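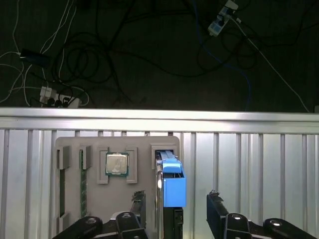 Ebbe Lundgren told us during the second round of visits that an old computer in a cupboard costs nothing to keep, and that this was reason enough to keep it. Similar remarks came up in both towns, usually early in the conversation. We begin with that view because it sits badly with the way collection programs are planned. Most programs assume that a household holding on to unused equipment either doesn't know where to take it or finds the trip too much trouble. The interviews in Halliday and Jallis suggest that a good part of what is stored would stay where it is even if the depot were next door.

4. Reasons for keeping unused desktop computers

4.1 What the questionnaire showed

The questionnaire went to households in both towns with the September water bill, and 470 were returned in a state we could use. Nearly 300 of these reported at least one desktop computer in the home that was not in regular use. We had expected laptops and phones to crowd out desktops in the answers, and they did in the newer parts of Jallis. In Halliday, where the houses are older and have more basement space, desktops were mentioned as often as any other item apart from televisions.

Respondents were asked to give reasons in their own words. We grouped the answers afterward and did not offer a list, as pilot forms with tick boxes had produced a great deal of ticking and very little writing. The most common group was concern over what was left on the drive. Next came the expectation that the machine, or something in it, would be of use to somebody. A smaller group said they had meant to deal with it and hadn't. A few left the question blank and wrote in the margin about the price of garbage tags.

Storage space mattered less than we thought it would. Households with a garage kept slightly more, but people in apartments also kept machines, often on a closet floor or under a bed. Several apartment dwellers said the computer had moved house with them more than once without being plugged in at either end. When asked what would make them part with it, these respondents mentioned moving again, a new baby or a leak.

4.2 Concern about data

The concern about data was rarely detailed. Most people who raised it could not say what was on the machine. Photographs were named first, then tax papers, then school work. Where the owner had died, the family's reluctance was stronger and had little to do with privacy. One daughter had kept her father's computer in the original box beside the furnace and did not intend to open either one.

The depot at Dunisum offers drive wiping at the counter, free of charge, and has done so for some time. Few of the people we spoke to in Jallis had heard of it. Those who had heard of it were divided on whether they trusted it. Some wanted to watch. Staff at the depot said that watching was allowed but that the wipe could take most of an afternoon, and there is nowhere to sit. A handful of people had removed the drive themselves and then kept both the drive and the computer, the first for safety and the second out of habit.

4.3 Keeping for parts

The second group of reasons interested us more, as it is closest to the stated aims of the regional reuse plan. People who keep a computer for parts are already favourable to reuse. They have simply not passed anything on. In the interviews we asked them which parts they had in mind. Answers were sometimes exact, with memory and drives most often named, and sometimes came down to a general feeling that a thing with so many pieces in it must contain something worthwhile.

There is some basis for this. A desktop tower can usually be opened by its owner, and a good many of the components come out without damage. Figure 4 shows a tower laid on its side with the side panel removed, with the power supply, the motherboard and the memory slots in view. Owners who had looked inside their own machines tended to be more confident that the contents had value, and also kept them longer. We did not find the reverse, that people who had never opened the case were quicker to let it go. They were more likely to say they had no opinion.

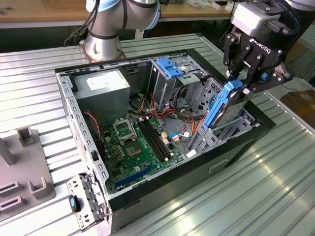
Does keeping a computer for parts lead to the parts being used? In most of the homes we visited, it did not. We made return visits to 90 households, spaced eight months after the first, and asked what had happened to the equipment in the meantime. Where a part had been taken out and put to use, it had nearly always gone to a relative, and the person doing the work had been the relative. The remainder of the machine went back into storage. Only a few owners had offered parts to strangers, either through a notice board or online, and they described the replies as more trouble than the parts were worth.

Age is the main difficulty. Memory that suits one generation of board will not fit the next, and power supplies differ in their connectors and in the shape of the box. An owner who puts a tower away with the idea of using its memory later is likely to find that the newer machine takes a different kind. Several interviewees knew this perfectly well. They kept the computer anyway and described the decision with mild embarrassment, in the same terms they used for paint tins and offcuts of carpet.

4.4 The repair evenings at Traltik

The repair evenings held in the Traltik hall offer a point of comparison. They run from six in the evening and take lamps, toasters, clothing and small electronics, and computers are accepted if the owner stays with them. We attended as observers over one winter. The organizers keep a shelf of donated components, sorted by type into labelled trays, and visitors may take from it without paying.

The shelf worked well for cables and power adapters, which left about as fast as they came in. Memory and drives moved more slowly. Processors hardly moved at all. One of the repairers explained that a visitor with a broken computer generally wants it running that same night, and matching a processor to a board takes time and a certain amount of luck. By the end of the winter the organizers had begun turning away complete towers unless they were in working order, and had put up a sign at the door to that effect.

What the evenings did offer was a reason to bring something out of storage. Visitors often arrived with a computer they had not switched on for years, asked whether it was any good, and accepted the answer. Many then left it for recycling. The hall has no particular facility for this, and the machines had to be driven to Dunisum by whoever had room in the car. Even so, a frank opinion from a person at a table seems to have settled a question that leaflets had not. Respondents who had attended an evening were also the ones most likely to know about drive wiping at the depot, having been told of it there.

4.5 Limits of the material

The return rate was lower in the rental blocks near the Jallis rail yard, where water bills go to the landlord, and we have probably missed households that keep very little. People who are proud of what they have stored may also be more willing to be visited. The interviews were held in the home, often with more than one member of the family in the room, and disagreements about whose computer it was could not always be resolved. In such cases we recorded the item once and noted both accounts.

We also relied on each household's own idea of regular use. One respondent counted a desktop as unused although it was switched on every spring for the tax return, and another counted a similar machine as used for the same reason. We left these answers as given. The effect on the groupings in 4.1 is small, but it should be kept in mind when the two towns are compared in the next section.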